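Living Near the Old Mine Workings: Kitchen and Doorstep Tips
2021-09-02

If you live along the Skurar road, as I do, you will know the fine gray dust that drifts down from the tailings piles whenever the wind gets up. Testing and cleanup are a matter for the inspectors, but there is plenty we can do at home while we wait for them – and most of it costs very little.

Leave your shoes at the door, and the dog's towel too. Wipe windowsills and counters with a damp cloth, never a dry one, and rinse the cloth well afterward. I have a bucket with 2 old washcloths in it that never get used for anything else.

Scrub root vegetables under running water and then peel them. With lettuce and cabbage, throw out the outer leaves and wash the rest leaf by leaf. Please don't count on boiling to fix well water, as it does nothing for metals and can leave them more concentrated. Get the well tested, and use bottled or town water for cooking until the results come back. My neighbors over in Kamon waited from April well into summer for theirs, so send your sample early!
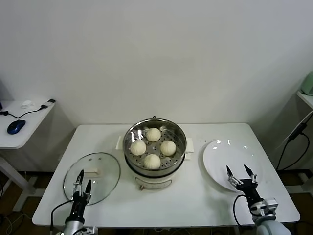
Steamed buns in the basket, lid off to the left.

Store flour and rice in jars with tight lids, and wipe the jars before you open them. Work boots and overalls from the mine get a wash of their own, with an empty rinse cycle after.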